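About Drundonham Junior Squash Club

Drundonham Junior Squash Club runs coaching and weekend competition for players aged seven to 17. We started with a single court at the Elham centre and now have the use of four. Head coach Jordan Kettle has been with us since the second season and looks after the development squad.

Beginners train on Saturday mornings. Racquets and eye guards can be borrowed at no charge. The squad trains twice a week and travels to the Lam Shield each August.

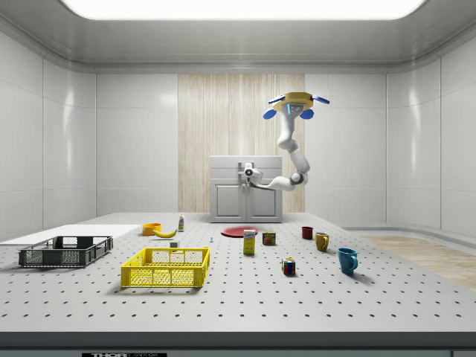

Membership is $50 a term, with a $30 rate for brothers and sisters. We had 41 juniors on the books at the end of last season. A $2,000 grant from Zivero paid for new court lighting and a second set of loan racquets.

New players can come to one session before joining. Wear non-marking shoes and bring a water bottle. Enrolment forms are at the centre's front desk.

Page updated September 13, 2018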